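Flendwood Household Waste Survey: Data Card

Version 2, October 2024
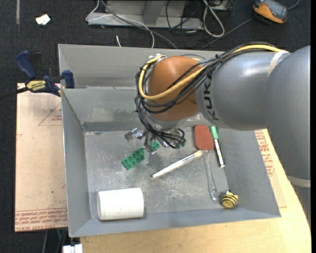 Summary

The Flendwood Household Waste Survey records what residents of the Flendwood district put out for collection, and how they sort it. The file holds 967 responses, one per household. It was prepared by the Prisgate Office for Local Statistics for use by councils, schools and members of the public.

Contents

survey.csv: one row per household, 22 columns
streets.csv: collection rounds and the streets they cover
questions.txt: the wording put to residents

Empty cells mean that the resident gave no answer. They should not be read as zero. The column "garden_waste" was left blank for flats, where the question was not asked.

How the data were gathered

Paper forms were delivered with the council newsletter and could be returned by post or handed in at the Dridari Road library. Households which had not replied after six weeks received one reminder. Answers were typed in by two members of staff working separately, and any differences were settled by checking the paper form.

Names and house numbers have been removed. Streets with very few homes have been joined to the next street on the same round.

Changes from version 1

The first version counted food waste caddies and garden sacks together. They now have separate columns. Mitra Asadi corrected the round numbers for the streets north of the canal, which had been entered in the old form used before the rounds were redrawn.

Known limits

Residents reported their own habits, and no collections were weighed. Almost 22 per cent of forms came from homes with one person, a higher share than in the district as a whole. The office advises against comparing single streets.

Use and citation

The data may be copied and reused free of charge, provided that the source is named. Please cite as: Ghasemi, N. and Tremblay, L., Flendwood Household Waste Survey, version 2, Prisgate Office for Local Statistics.

Corrections should be sent in writing to Rostam Nazari at the office. Those received before the end of November will be considered for the next version.

Contact us | © Prisgate Office for Local Statistics | Back to top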